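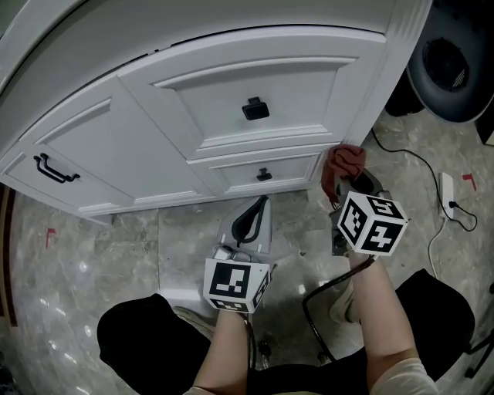 Can our club hire a set before we decide to buy one?

Any school or community club can take the Primarura pair for a full term on a $200 deposit, and if you end up keeping it the deposit comes off the price.

Primarura Hand-Held Gripper Pair (club set)
Sold and hired by Drukomside

Hi, I'm Kálmán Lengyel. I run Drukomside out of the back half of my house, and I coach the after-school robotics club at Aturwood, so everything on this page has been through the hands of teenagers before it gets anywhere near yours!

The Primarura is a pair of grippers you hold yourself, one in each hand, and use to do a job the way you'd like a robot arm to do it. You squeeze, the jaws close, and the recording goes off to your laptop for the students to chop up and train on later. There's no arm to bolt down and no safety cage to build, so a club can get stuck into the interesting part in the very first session. We used to spend most of a term getting an arm to stand up straight (fun for me, less fun for the kids who'd joined to teach a robot to do something).

Our big job this year has been the cabinet wipe. It's a white cabinet with arched panels on the front, a big drawer, a smaller one under it and a curved one at the side. You sit in front of it, grab a cloth in the right gripper and work it against the drawer corners while the left gripper hangs about lower down, ready to help. Sounds like nothing. Then you try to get a floppy bit of fabric into a corner with two jaws and no fingertips, and you have a whole new respect for your own hands.

We use a dark red cloth. I tried the kids on a white one for a while and they couldn't tell cloth from cabinet when they went back over their recordings, and neither could I. Pick a colour that stands out from whatever you're wiping and you'll save yourselves an afternoon.

What's in the set

Left and right gripper, light grey bodies with black jaws
A marker cube for the top of each gripper
A cable for each gripper
Spare jaw pads
A roll of red floor tape
Printed handbook
Carry case with cut foam

The jaws open to 82 mm. That's plenty for cloths, mugs, small boxes and most drawer handles, but it won't go around a milk bottle, and yes, a few of my students have tried.

The marker cubes

These are the white cubes with the black patterns that sit on top of the grippers. They're how the software works out where each hand is and which way it's pointing. Every face is different, so don't let anybody peel one off and stick it back on somewhere else for a laugh. We had a left gripper that seemed to be upside down for a fortnight thanks to that one.

Keep the cubes clean with a dry cloth. Marker ink and hand cream both make the pattern shiny, and shiny is bad. Replacement cubes are on the spares page, sold singly. You'll need to redo the calibration after you fit one, and the handbook walks you through it with pictures.

Setting up at your place

You don't need a lab. A chair, something worth wiping or opening or stacking, and enough floor to keep your elbows free will do you nicely. A chair on casters is handy for getting yourself into position, but get everyone into the habit of planting their feet before they start, or they'll slowly roll backwards through the whole recording and wonder why the cabinet looks like it's leaving.

Use the red tape to mark the floor around your furniture. Ours gets shoved aside after every session, and with the tape down the kids can put it back where it was. Shiny tiles throw light back up at you, so if your software starts losing the cubes, try turning off the lamp nearest the floor before you go emailing me at midnight (you know who you are).

Cables! Run them away from the feet. Put your power strip off to one side and tell people where it is. Let the cable hang with a bit of slack from the gripper so it isn't tugging on the wrist, and don't wrap it round your arm.

How we run it in club

The students work in pairs, one on the grippers and one on the laptop. The laptop person calls start and stop and writes a short note for each go, such as "cloth slipped" or "missed the bottom drawer". Those notes are gold. Swap over often, because holding both grippers out in front of you is tiring work and a tired wiper wipes badly.

By the time we entered the Bortolotti Home Chores round in April, the group had 143 recordings they were happy to keep, and a folder of rubbish ones that I wouldn't let them delete. We came eighth. I was thrilled, they were furious, and they were back the next week asking if they could have another crack at the curved side drawer.

The set suits students from Year 8 up. Younger ones can certainly manage the squeezing, but the bodies are a handful for little fingers and the calibration tests their patience.

A few things I'd want to know if I were buying

It doesn't come with a laptop. It doesn't come with a robot arm either, so if you want to see your trained model move something, you'll need to have one or make friends with a club that does. We share ours with two other schools and it works out fine as long as somebody keeps the calendar.

The handbook assumes you've got a student or a coach who has done a bit of Python. If you haven't, drop me a line before you order and I'll send over the beginner sheets I wrote for Aturwood. They're free and they have terrible drawings in them.

The left and right grippers aren't interchangeable. There's an L and an R on the inside of the grip.

Jaw pads wear out, especially on fabric. Change both pads on a gripper together or it'll start pinching crooked. They push on, no tools.

Hire, returns and repairs

Hire runs for one school term. Send it back in the case with the foam in, please, and have a look down the back of the couch for the spare pads first. Scuffs are normal and I don't charge for them. A cracked body or a chewed cable comes out of the deposit at cost price.

If something stops working on a set you've bought, email me a short video of what it's doing and I'll usually be able to tell whether it's a cable or something that needs to come home to the bench. I do repairs in the evenings, so give me a few days, and a bit longer in the school holidays when we go camping.

To order or book a hire term, use the form at the bottom of the Drukomside shop page and put your club's name in the notes. Hire sets go out in the order the forms come in.

Page last updated 13/09/2018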